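3.2 Storage containers and sorting behavior in shared kitchens

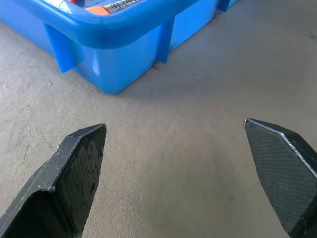
Figure 4. Plastic bin with ribbed outer walls, seen from above and slightly to the side.

The way in which households separate their food waste has been studied mostly from the side of attitudes, and much less from the side of the objects which people must use every day. In our study we wanted to give more attention to these objects. Gauthier is a residential complex with 81 shared kitchens, and each kitchen is used by several households who do not always know each other well. Before the study, the food waste was collected in thin bags which were hung on the door handles. Residents complained in the interviews that the bags leaked and that it was never clear whose turn it was to bring them down. For the study period we replaced the bags with rigid bins. A bin of bright blue plastic with a rounded rim and vertical ribs on the outer walls, as in Figure 4, is easy to recognize at a distance, and in the interviews color was the property that residents mentioned first. Several of them spoke simply of "the blue one" when they explained the sorting rules to a guest or to a child. The shape was mentioned less often, although a few older residents said that smooth walls are more pleasant to wipe.

The bins were introduced in December, at the same time in all kitchens. We are aware that this is not an ideal month, for the reason that many residents travel and others receive family, so the amount of food waste is less regular than in the rest of the year. The housing company Hukotier could not offer us another period. Each kitchen also received a printed sheet with the sorting rules in 2 languages. We did not give any further instruction, and the cleaning staff was asked not to correct the residents when they made mistakes.

Of the 1000 questionnaires which were distributed, 395 came back in a usable form. The response was higher in the older building, Kusix, than in the newer one, Zimura. Niazi, who conducted the interviews in both buildings, noted that residents of Kusix have lived there longer and are more used to speaking about common matters. This difference should be kept in mind when the answers are compared, and we therefore report the two buildings separately in Section 4.

Three kinds of answers appeared often. The first concerned smell. Residents who cook fish or keep onions for long storage wanted a lid, and some had already put a plate or a wooden board over the bin. The second concerned the place of the bin. When it stood next to the sink it was used by almost everybody, but when it was moved to the balcony or the corridor, the peelings went again into the general waste. The third concerned responsibility. A bin that belongs to the kitchen and to no particular family was emptied later than a bin on which the residents had agreed a weekly list. In kitchens with such a list, the respondents also described the sorting as less tiring.

It is difficult to say how much of the change comes from the container and how much from the conversations that the study itself has caused. Usman Niazi has pointed out that in many kitchens our first visit was also the first occasion when the residents discussed food waste together. We did not have a group of kitchens that received visits but kept the old bags, and this is a weakness of the design. The weighing records, which are presented in the next section, can answer the question only in part.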